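Plomero folding music stand: a singer's review after a season of lugging it about
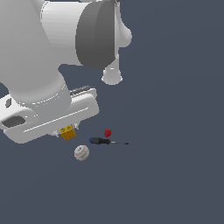
A white robotic arm over a grey surface, computer rendered.

I have owned a lot of bad music stands. I'm a mezzo in a university town, I study part time, I sing in two choirs and I take whatever wedding or funeral comes up, which means that I spend a fair chunk of my life pulling a tangle of metal out of a bag in a cold church while an organist waits. So when my old wire one finally lost its last wing nut under a pew in January, I decided to spend proper money and bought the Plomero.

I paid 60 dollars for it from the music shop on Buckley Street. That came with the carry bag but without the clip-on light, which they'll sell you separately and which I'll get to.

First things first, it stays up. I know that's a low bar! But anyone who has sung the alto line in a Messiah with a vocal score slowly sinking towards their knees will understand why I'm starting there. The height lock is a lever and you just flip it over with your thumb. My old one had a collar that you screwed tight, and then tighter, and then it dropped anyway halfway through the slow movement. The Plomero has held a full Bärenreiter score at chest height through a whole dress rehearsal and didn't budge.

The desk (the bit that the music sits on) is solid and folds in half down the middle. When it's open there's a tiny ridge at the fold, and if you're the sort who writes in your music while it's on the stand, your pencil will find it. I've got a few wobbly breath marks in my Fauré as a result. The lip at the bottom is deep enough for a thick score plus a pencil plus a packet of throat lollies, and I've tested that combination many times.

Now, the angle. This matters more to singers than to most players, I reckon, and stand makers never seem to think about us. We don't want the thing up in front of our faces. My teacher, Ornella Parisi, is always after me to get my stand lower and flatter so I'm singing over the top of it instead of into it, and on the old stand that meant everything slid off the front. On this one you can get the desk nearly flat and it'll stay there. In my lesson on Thursday I had it down at hip height with the pages tilted just enough to see, and she didn't tell me off for my chin once, so make of that what you will.

It's also quieter than I expected. No rattle when the piano gets going, which my wire one did on every low F. There's a small click when you fold the legs and that's the lot.

Things I don't love, then.

The weight. It's heavier than a wire stand by a long way, and I don't drive, so I notice it. If I've got concert blacks, shoes, a folder, a water bottle and the stand, I'm a pack mule on the number 28 bus. The strap on the carry bag is thin and it digs in. I've put an old sheepskin seatbelt cover on mine and that's fixed it, though I look a bit daft.

The legs have a wide spread. Lovely for stability, less lovely when you're packed into the choir stalls at St Jude's with a second alto on each side. Hjalti Thoroddsen, who stands behind me in the basses, has kicked it at three rehearsals running. It didn't fall over any of those times, I'll give it that, but my music went everywhere on one of them. You can set the legs narrower by not pushing the collar all the way down, only then it gets tippy, and I wouldn't trust it with anything heavier than an octavo.

And the bag zip is rubbish. It catches on the lining at the corner every single time. I've learnt to go slowly.

The light: I bought it a few weeks later, after a Poulenc concert where they turned the house lights down further than anyone had warned us. It clips on the top edge and has two heads on bendy necks. The light is a nice warm colour and covers both pages of an open score, with a bit of fall-off at the outside corners. The clip is stiff, so put it on before you put the music up or you'll knock the lot off. It runs on batteries and I'm still on my first set, having used it for one concert and a couple of dim rehearsals, so I can't tell you much about how long they go.

I did try a couple of others before settling. Védís Vestergaard in the sopranos lent me her Jesevora for a weekend, and it's a beautiful thing - very light, folds down to the length of a ruler or not much more. If you only ever sing from single sheets or a tablet I'd say go for that one and save your shoulder. With an opera score on it, though, it nodded forward like someone asleep on a train. I sang a whole afternoon of Cherubino coaching with one hand holding the desk up, and Cherubino has enough to do with his hands.

I also had a go on the big rehearsal room stands at the uni, the heavy black ones, and they're still the nicest to use. You just can't take one home. (People have tried.)

For the instrumentalists who've wandered in: our répétiteur's son plays the clarinet and borrowed mine for an exam, and he liked it fine, but he had to have it quite a bit higher than I do and he's a tall lad. It got there with a little bit to spare. Cellists and other sitters, it goes low enough for a chair.

Would I buy it again? Yes, I would, and I'd buy it sooner. I wasted years on cheap stands that each lasted a season, and I'd have been in front by now. I'd want a better bag for the money, and I'd love a version with a narrower foot for those of us in stalls. But for lessons, auditions, recitals and anything where you've got a bit of floor to yourself, it's the best folding one I've used.

I'm giving it 4 out of 5. The missing one is for the zip and for Hjalti's boots.

A couple of quick ones, as I always get asked. It does come in colours besides black, but check with your choir first, ours is strict about it. The rubber feet do come off if you pull them, so have a look that they're all there before you leave a venue. And write your name on it somewhere, under the desk for preference. There were three of these backstage at our last concert and I went home with the wrong one, then had to do a swap in the car park the next morning in my slippers.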